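About Skivach

Beds, sheets, blankets, and the people who like putting them right

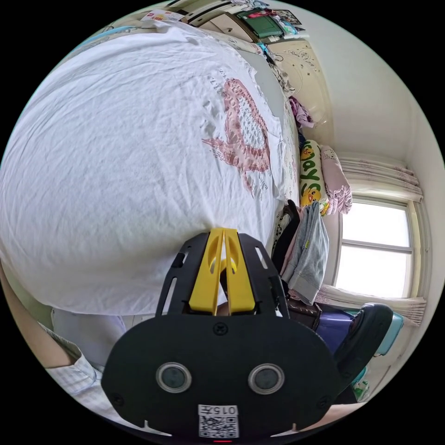 A white sheet with a big pinkish-red heart, and a gray cover further back on the bed.

We love beds! We love them freshly made, we love them half made on a bright morning, and we even love them at the stage where the pillows are on the chair and the fitted corner has popped off for the second time. Skivach is a small home linen and bed-making company in Uvville. We wash, mend, iron and change bedding for households all over town, we run a class on making beds and folding linen, and we sell a few good secondhand sheets when we have them.

How we got going

Sarahí Medrano started Skivach in the laundry room of her own building on Arriaga Street, with two machines, a folding table and a bicycle trailer. She had spent years doing the rooms at a small inn, and what she missed after she left was the linen closet. (She still talks about that closet. It had a window.) Her first customer was a neighbor with a new baby and no clean sheets, and the second was that neighbor's mother, who had opinions about hospital corners and turned out to be right about most of them.

Word went up and down the stairs, then across the street, and by the next August the folding table had moved into a proper workshop at the back of the old Doken building. We have been there ever since. These days we look after the bedding of 129 households, and the trailer has been replaced by a van, although the trailer still comes out for deliveries on the flat side of town when the weather is good.

What we do

The home change is the biggest part of our week. We come to your place, strip the beds, make them up again with clean linen and take the used set away with us. It comes back washed, pressed if you want it pressed, and folded as a set, with the pillowcases tucked inside the top sheet so you never have to go hunting for the second one.

We also mend. Torn hems, tired elastic, a duvet cover with buttons missing, a blanket edge that has started to come away – bring them in! A sheet that has worn thin down the middle can often be cut, turned and seamed so the good sides meet in the center, and it will go on for years. It's an old trick and we get a real kick out of doing it.

And then there is storage. Winter blankets come to us in spring, get cleaned and aired, and sit on our shelves in cotton bags until you call for them. If you live in one of the little apartments near the station you will know why people like this one.

How we make a bed

Everyone at Skivach makes a bed the same way, so it doesn't matter who comes to your door. We open the curtains and pull the old bedding off one layer at a time, shaking each one as it goes. The mattress gets a few minutes of air while we do the pillows. Bottom sheet next, far corners before near corners, then one long smoothing from the middle out to the sides with the flat of the forearm. Top sheet goes on wrong side up, so that when you fold it back over the blanket the pattern faces you. That matters a lot with a printed sheet! You picked it because you like looking at it, and it would be a shame to sleep under the back of it.

We take patterns pretty seriously, as you may have guessed. If there is one big motif on a sheet, we ask where you want it: up by the pillows, in the middle, or down at the foot where the cat sleeps. We write your answer on your card and it stays there. Same with how tightly you like the foot tucked in, which is something couples can disagree about for decades. We are happy to tuck one side and leave the other.

Wrinkles we are relaxed about. Some customers want every sheet ironed flat, and we have the big press for that, and some like the soft crumple of cotton that has been shaken out and left alone. Both make a lovely bed.

The class

We teach in the workshop, in the evening, with 10 people at the most and five beds set up down the length of the room. You work in pairs. It runs for two hours and covers fitted sheets (folding them too, yes, it can be done), corners, getting a duvet into its cover without climbing in after it, and sorting out a linen closet so that things come out as sets. Teenagers about to leave home are very welcome, and so are the parents who send them. Last year's oldest student was a retired bus driver who had never changed a duvet cover by himself, and he now does his sister's as well.

Bring a fitted sheet from home if you can. Ours are all well behaved by now, and it's better to practice on the one that gives you trouble.

Our linen

The secondhand shelf is small and changes all the time. It's mostly cotton, with linen now and then, and a lot of wonderful old prints that you can't find in stores anymore – stripes, roses, trains, hearts, a whole run of sailboats last spring. Everything on it has been washed twice and checked over the light table for thin spots. If there is a mend, we tell you where it is. There are 182 pieces in the catalog book by the door at the moment, and you are welcome to come in and turn the pages even if you don't need a thing.

Who we are

Sarahí still does home changes three mornings a week and teaches most of the classes. The mending table has two people at it, the press has one, and four of us are out on the rounds. We eat lunch together at the folding table, on a sheet that was too far gone to mend and has been the tablecloth for so long that it now has a mend of its own.

Come and see us

The workshop is at the back of the Doken building, through the yard, green door. We open at 8 a.m. and the kettle goes on a bit before that. If you would like a home change, tell us how many beds you have, what sizes they are and whether there are stairs, and we'll call you back to fix a time. For the class, put your name on the sheet by the door or ask any of us when we're at your place. Blankets for summer storage can be dropped off whenever we're open, and please take the safety pins out first!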